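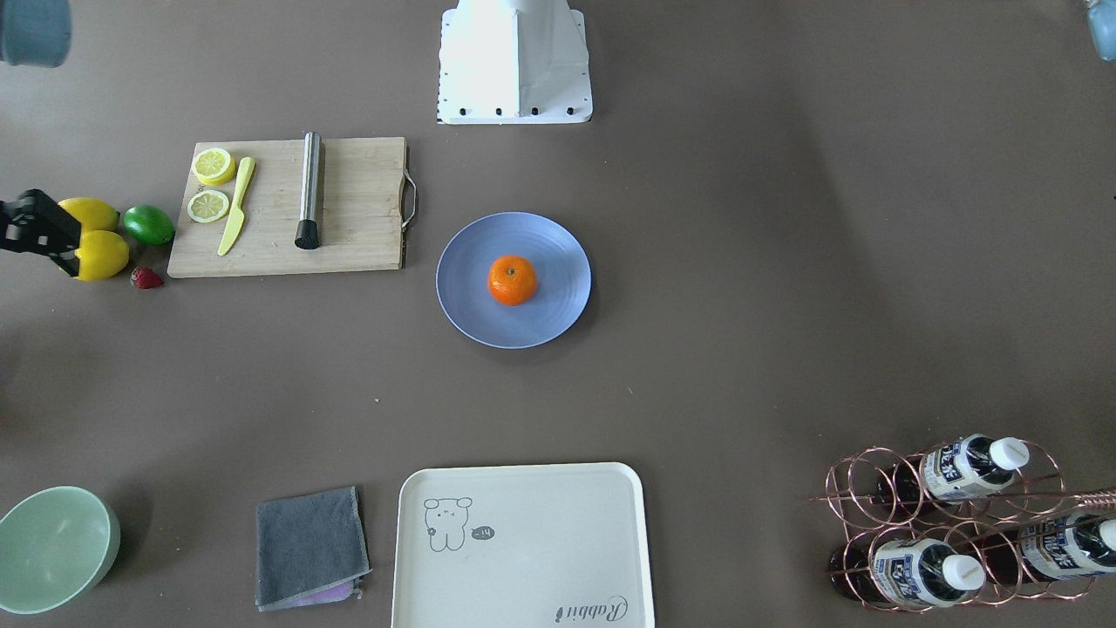 *Fig. 1. Test table, fixed camera view, right arm at the lemons.*

# Gripper and Camera Evaluation Group: Minutes

**Month:** June
**Time:** 1:30 p.m. to 3:05 p.m.
**Place:** Robotics laboratory, Stustthorpe
**Chair:** Ghazala Janjua
**Represented:** Laboratory Operations, Mechanical Design, Controls, Data Review, Purchasing
**Apologies:** Workplace Safety (comments received in writing and taken under item 6)

## 1. Minutes of the previous meeting

The minutes were approved with one correction. Under item 4, the finger set in use on the left arm was recorded as the Ollell set. It should read the Wivis set. Data Review confirmed that the trial records carry the right name and need no change.

## 2. Matters arising

2.1 The spare wrist cable for the right arm has been delivered and fitted. Controls reported no dropped connections afterward. Closed.

2.2 The request for a second fixed camera remains with Purchasing. The supplier has asked for the mounting dimensions again. Mechanical Design will send the drawing directly.

2.3 The shared trial log now has a separate column for operator stops. The group asked that older entries be left as they are.

## 3. Gripper comparison: small produce

3.1 Laboratory Operations presented results for the two finger sets under comparison, Ollell and Wivis. Each was used to pick whole fruit from the table and release it at a marked point. The combined total stands at 1498 attempts, of which 1083 were accepted by Data Review as complete and correctly labeled. The remainder were set aside for reasons including missing camera files, operator stops and incorrect start positions. The Chair noted that the set-aside attempts should not be read as failed grasps.

3.2 The Ollell fingers performed better on whole lemons, particularly where two lemons were placed close together at the left edge of the table. The Wivis fingers opened wider but tended to push the second lemon before closing on the first.

3.3 For the strawberry, neither set was considered satisfactory. The Ollell fingers held it securely but marked the surface at the default closing force. The Wivis fingers left fewer marks and dropped it more often. Controls proposed a lower force limit for soft items, to be chosen by the operator before the run. Mechanical Design preferred a softer pad and a single force setting. After discussion it was agreed to try the force limit first, as no new parts are required.

3.4 The mandarin on the plate gave mixed results. The raised rim of the plate limits the angle at which the fingers can come in from the side, and several attempts ended with contact between finger and rim. The group agreed that an approach from above should be the standard for this item and that side approaches should be logged under their own heading.

3.5 Lemon slices were not part of the comparison. Mechanical Design asked whether they should be added. The Chair ruled that slices would remain on the board as part of the layout and would be taken up as a target only when the whole-fruit results are complete.

## 4. Table layout

4.1 The group reviewed the layout shown in Fig. 1. The cutting board, with the knife and the muddler on it, stays on the left side. The plate stays near the center. The open area at the center and right of the table is to be kept clear as travel space for both arms.

4.2 Controls asked that the wine rack be moved farther from the bottom right corner, as the rod extends past the right edge of the camera view and one of the bottles is only partly visible. Laboratory Operations replied that moving it would reduce the open area. It was agreed to move the rack inward by 37 millimeters and to review the effect after the next set of runs.

4.3 The same point was raised regarding the cream tray along the bottom edge, part of which is also out of view. Data Review does not use the tray in scoring. No change.

4.4 Data Review requested that the towel be placed in the same fold and position for each run. Laboratory Operations will mark the corners with tape.

## 5. Camera placement and lighting

5.1 Data Review reported that, in the fixed view, the gripper partly hides the lemons when the right arm reaches in from the left edge. Reviewers cannot always tell when the fingers have closed. Two remedies were considered: raising the camera, or starting the lemons farther from the edge of the table. Controls opposed moving the lemons, on the ground that earlier results would no longer be comparable. The group agreed to raise the camera on a trial basis, with the present height recorded so that it can be restored.

5.2 Lighting across the tabletop is uneven, with a darker band running diagonally on the right side. Mechanical Design suggested a second overhead lamp. Purchasing has no funds assigned for it this quarter. Laboratory Operations will test a lamp already held in stores and report back.

5.3 The Soomro camera software was updated before the last runs. Exposure is now locked at the start of each run. Data Review considers this an improvement and recommends keeping the setting.

## 6. Safety

6.1 Written comments from Workplace Safety were read by the Chair. They ask that the knife not be used as a grasp target with either finger set until a written procedure is in place. Agreed without discussion.

6.2 Workplace Safety also asked how the bottles would be handled if one were to fall. Operators are to stop both arms before reaching onto the table. The instruction will be added to the operator sheet.

## 7. Actions

| No. | Action | Responsible |
|---|---|---|
| 1 | Send mounting drawing for second camera to supplier | Mechanical Design |
| 2 | Set up lower force limit for soft items | Controls |
| 3 | Run 8 sessions with approach from above on the plate | Laboratory Operations |
| 4 | Move wine rack inward and mark towel position | Laboratory Operations |
| 5 | Raise fixed camera and record present height | Controls |
| 6 | Test lamp from stores | Laboratory Operations |
| 7 | Draft knife procedure and update operator sheet | Workplace Safety, with the Chair |

## 8. Other business

Purchasing asked whether the Wivis loan should be extended. The present term ends before the additional sessions can be finished. The Chair will request an extension on the existing terms. Should this be refused, Wivis runs will be scheduled ahead of the Ollell runs.

The next meeting will be called by the Chair when actions 2, 3 and 5 are complete.

Minutes approved for circulation: G. Janjua, Chair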